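Chapter 7
Repair, Reuse and the Life of Office Equipment

Most of the cost of a desktop computer to the environment has been paid before anyone switches it on. Ore has been dug, metal refined, boards etched and parts shipped between factories. A firm that replaces its machines on a fixed date, whatever state they are in, pays that cost again each time. This chapter looks at how organisations decide when to keep equipment, when to repair it and when to let it go.

The decision is seldom made by the people who use the machines. In a large office it sits with a purchasing department, which works from a schedule and a budget line. A computer that has lost one part may be written off because the schedule says it is due, even where the rest of it would serve for years.

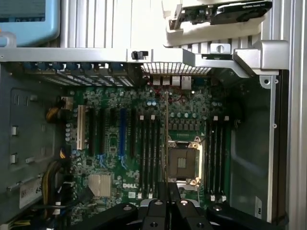
Annelies Hoekstra objects that this puts too much blame on the schedule. In her view a fixed date protects the user, who would otherwise be left with a slow machine for as long as the firm could get away with it. The fault lies with what happens after the date, when working equipment is locked in a store room and forgotten.

Both points matter, and we shall come back to them in Section 7.4. For the moment it is enough to separate three terms that are often confused. Reuse means that a product goes on being used for its first purpose, by the same owner or another. Repair means putting right a fault so that reuse is possible. Recycling means breaking a product down for its materials, and it should come last, as most of the work put into making the product is lost. 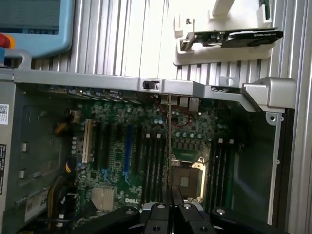
The order of the three is easy to state and hard to follow. Repair takes skilled time, and skilled time is dear. Recycling is paid for by weight, and weight is easy to measure. A manager asked to show results by the end of January will often choose the figure that can be read off a weighbridge.

The town of Stivbridge gives a useful case. Its council had 279 desktop computers due for disposal and asked two firms, Hundura and Plurum, to bid for them. Hundura offered a price per tonne. Plurum offered to test every machine, to sell on those that worked and to use the others for parts. The council took the second offer, and 200 of the computers went back into use in schools and small businesses. The remaining 79 gave up memory, drives and power supplies before the metal was sold.
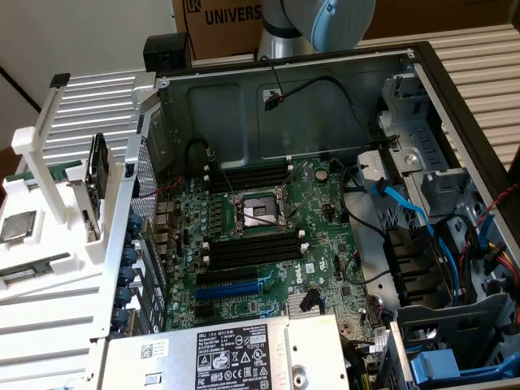

7.1 What makes a product repairable

A product can be repaired if it can be opened, if the faulty part can be found and if a new part can be had at a fair price. Desktop computers have tended to do well on the first two counts. Laptops and telephones do less well – batteries are glued in place, and memory may be soldered to the board.

The third count depends on the maker. Sæther, a supplier of office printers, kept spare rollers in stock for three years after a model was withdrawn. Its customers kept their printers for little longer than that.
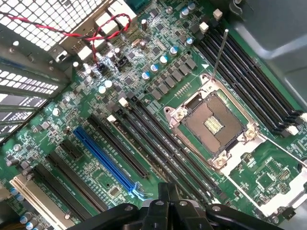 Department of Environment and Business Studies

Before reading on, find out how old the equipment is in a place where you work or study. Note who decides when it is replaced, and where it goes afterwards. You will need your notes for the exercise at the end of Section 7.2.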